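Laundry & Care | Help | FAQ

Folding on a table

What surface should I use?
A flat wooden table. Wipe it first - crumbs mark dark fabric.
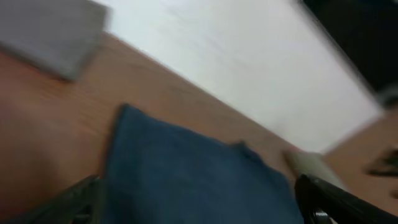
Smooth each piece by hand before the first fold. The Wiveck shelf insert takes a bundle 30 cm wide.

Can I stack different garments?
Yes, up to 4 high. Put the larger fold underneath.

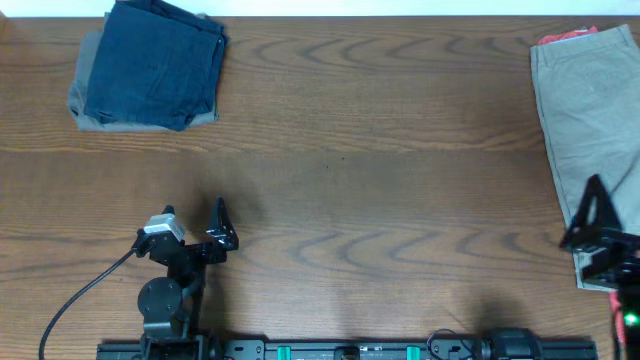

Navy piece stacked on a grey-taupe one, khaki trousers at right.

Do trousers need a crease?
No. Fold lengthwise, then into a rectangle.
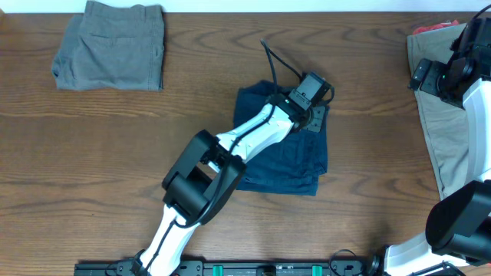
Grey pants folded, back pocket outline showing.

We use cookies to improve this site. Accept | Settings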